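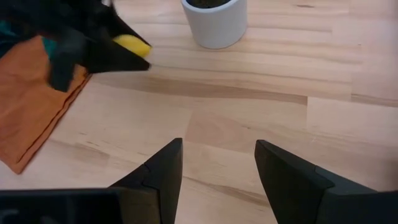 Can I buy a Ravari print without the frame?
Every print in the series is sold unframed unless you add a frame at checkout, so the price you see first is for the paper alone.

Ravari Nights – Limited Edition Screen Prints
by Marilou Enriquez

Hi, and thanks for stopping by the shop! Ravari Nights is a set of 7 screen prints I drew and printed myself, all set in a harbor town I made up when I was a kid and never quite stopped thinking about. There's the ferry landing, the fish market after closing, the long stairs, the radio tower, the bakery with its one lit window, the breakwater, and the big one everybody asks for, which is the view from the hill with all the roofs. I've been drawing those roofs for so long that I could do them with my eyes shut (the first proofs look like I did).

The prints
Each design is an edition of 50, signed and numbered in pencil along the bottom margin. The screens get cleaned off after the last sheet, so once an edition sells out I can't run more of it. I don't hold back low numbers for anyone, either. You get the next one off the stack, and if you're buying the full set I'll try to match the numbers across all the designs, but I can't promise it this late in the run.

All of them are 18 x 24 inches, including a one-inch border. The inks are water-based and go down in four layers, except for The Breakwater, which took five because I couldn't get the sea dark enough. You'll see a little variation from sheet to sheet. The blue might sit a hair to the left on one print and dead on in the next. I pull out anything that's really off, and those go in the seconds drawer (more on that further down).

The paper
I print on Grostum Heavy White. It's a smooth cotton sheet with just enough tooth to grab the ink, and it stays flat, so I'm very loyal to it. The Fish Market is the odd one out and is printed on Grostum Cream, since all that yellow light looked sickly on the white.

Prices
Single print, unframed: $85
The View from the Hill, unframed: $110
Full set, unframed: $560
Brerkia frame, black or natural: add $95 per print

Framing
The frames come from Brerkia, a two-person shop a few streets over from my studio. They cut them to order, so a framed print takes two to three weeks before it ships. Glazing is acrylic. I used glass in the beginning and had two arrive in pieces, and I'd like to never open an email like that again. If you want to use your own framer, please ask them to float the sheet or leave the border showing – trimming it takes off the signature, and I can't sign it again.

Shipping
Unframed prints go out rolled in tissue inside a thick tube. When yours arrives, let it relax face up on a clean table overnight before you do anything with it. Don't roll it backward to flatten it! The ink layers can crack. Shipping in the US is $12 for any number of unframed prints sent to one address. Framed prints are $30 each. I mail tubes twice a week, and orders over $400 get signature confirmation at no charge.

I also ship to Canada. For anywhere else, write first and I'll get you a quote.

Returns
If it shows up damaged, send me a photo within two weeks and I'll replace it while I still have copies, or refund you if I don't. If you just don't like it on your wall, that's fine too. Send it back in the same tube and I'll refund the print but not the postage.

Seconds and proofs
There's a drawer of prints with small misprints, thumb smudges and so on. They're unsigned, unnumbered, and $35 each. I don't list them one by one, so email me with the design you want and I'll tell you what's in there. Color proofs come up now and then as well, mostly of The Long Stairs, which I tried in green for a while.

The book
People keep asking about the Lytvynenko edition, so, yes, there's a softcover book with all the drawings plus the sketches. Lytvynenko printed 1,000 copies and they handle the orders themselves. I do have a small box of them here that I can sign and tuck in with a print order for $28.

Stock updated 2019-07-18
The Ferry Landing – sold out
The Fish Market – available
The Long Stairs – available
The Radio Tower – last few
The Bakery – available
The Breakwater – available
The View from the Hill – last few, unframed only

The studio is closed for the last week of July, and orders placed then will ship when I'm back.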